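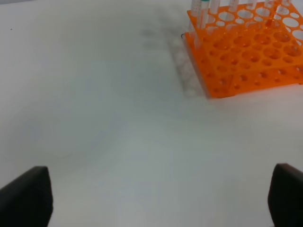 **By Deepika Salian** | 17/09/2022 | Automation

Kasberg, a small maker of lab automation gear, spent the past week telling hospital labs that anyone who can move a test tube can now train a robot to do it. The company's pitch is a kit named Skokska. A technician holds a pair of handheld grips, steers a robot arm through a chore from across the bench, and repeats the motion until the software has enough to work with. Then the arm is supposed to carry on alone.

It is an appealing idea, and labs have heard versions of it before.

The chore Kasberg chose for its demonstration is about as plain as lab work gets. There is an orange plastic rack on a white table, clear plastic tubes standing in it, and a two-fingered black gripper that starts out wide open over bare tabletop. The operator brings the gripper to the rack, closes on a tube, lifts it straight up and sets it down in a different hole. One round of that is called a demonstration, or demo. The company says 70 demos are enough to teach the arm a single rack.

"Seventy of the same rack, on the same table, under the same lamp," said Yolanda Benavides, who runs the specimen bench at a regional blood lab and sat through two of the sessions. "I have four kinds of rack on my bench by nine in the morning. I asked what happens when I put down a different one, and the answer was that I would need to show it again."

Kasberg does not dispute that. Akihiko Takeda, who leads the training software team, said a new rack needs new demos, though fewer of them than the first. He declined to give a number for the second rack. He did give one for the first: after training, he said, the arm completed 73 percent of its moves without help during in-house trials.

That figure deserves a closer look than it got at the event. A move counted as complete if the tube ended up standing in a hole. It did not have to be the hole the operator had picked, Takeda confirmed when asked. For a lab that tracks patient samples by position, a tube standing in the wrong place is a problem, and arguably a worse one than a tube lying on the table where someone will notice it. He said the next round of trials would score position as well.

Clear tubes are also a hard thing to start with. The arm relies in part on a small camera near its fingers, and see-through plastic against a pale table gives a camera very little to hold on to. A rack full of holes adds shadows with spots of light in them, which can look a lot like more holes. And a camera that rides close to the fingers often sees only the lower part of a tube, with the top out of view. Takeda said the choice was deliberate. "If we had used painted blocks, you would have asked me why we used painted blocks," he said. Fair enough.

The showing itself takes longer than the brochure suggests. Kasberg describes training as something to fit in "over a coffee." In the sessions Benavides attended, a practiced operator needed up to 30 seconds for one transfer, and that leaves out resetting the rack between demos, checking the recording and throwing away the bad ones. Bad ones are common. Chie Nagano, a lab technician who tried the grips for an afternoon, said her first seven demos were all discarded.

"You don't feel anything in your hands," Nagano said. "I know how hard to pinch a tube. I've done it for years. With the grips I was guessing, and I was watching a screen the whole time to see if I'd guessed right."

She got better at it by the end of the day. She also said her wrists hurt.

Kasberg's older system, sold under the name Felter, took the other route. The operator grabbed the arm itself and walked it through the motion by hand. Several labs that bought Felter liked it for that reason, Benavides said, because you could feel the tube seat in the hole. The company dropped hand guiding from Skokska on the grounds that a person's arm kept getting in the way of the camera. Customers who want both will have to wait; Takeda said a combined version is being discussed and would not go further.

Then there is the question of who does the teaching. Kasberg's materials show technicians training the arm between other jobs. Reiko Chiba, a purchasing manager who has bought automation for three hospital labs, said she has yet to meet a technician with that kind of gap in the day. In her experience the vendor's own staff record the first batch, the arm performs well on it, and the lab finds out what the work involves the first time a supplier changes a cap or a rack.

"I would like to see them hand the thing to a stranger and leave the building," Chiba said. "Come back Friday. Show me what it does Friday."

She may get something close to it. A lab at Kaneko has agreed to take one arm in October and have its own people record every demo, with Kasberg on call by phone. The company has promised to publish the results, including the failures. It has not said how a failure will be counted, and it has not set a price for the kit — a spokesperson said both would be settled before the arm ships.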